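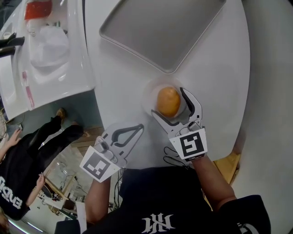 Notes for the 17th July talk. Keep it under 20 minutes, leave the slides on grey.

**Opening**

- Say hello, say who I am, skip the biography.
- Ask who owns an egg gadget. Wait for hands. Ask who used it last week. Fewer hands, I'd bet.
- My question for tonight: does an egg need its own cup, its own tray and its own shelf in the cupboard?

**What the sellers claim**

- Zastik say their egg holder "saves the morning". From what? Read the line out slowly.
- Ristateck want you to buy the tray as well. A tray is a tray. Mine came with the oven.
- Pylyp Kuzmenko will be in the room and he likes the Ristateck one. Be fair to him. Let him answer before the break if he wants to.

**What I tried in May**

- One egg a day for 7 days, small clear plastic cup, nothing else. No rolling, no cracks.
- Then the Zasov stand for the same stretch. Same result, and it took longer to wash.
- Admit it: a week each is a poor test. I wouldn't trust it from anyone else either.
- Almost 200 people filled in the Prokopenko form. Don't lean on it. They were asked "how much do you love it?", and there was no box for "I don't".

**The cup**

- Hold one up. Pass a few round, and get them back this time.
- A plain cup does the job if the egg sits snugly. Too wide and it tips about. Try yours before you buy anything.
- Round tables: things get pushed to the rim. Set the cup well in and put the tray down after it.
- Somebody will say glossy eggs are slippery. Possibly. Dry your hands.

**If there's time**

- The pack of 100 cups. Who is this for? I still have most of mine.
- Crumpled carrier bags and why they end up in the sink. Short version only, it ran on badly in the last talk.

**Questions**

- Expect the one about duck eggs. I haven't tried them, so say so.
- Price: refuse to guess.
- Cups back in the box by the door.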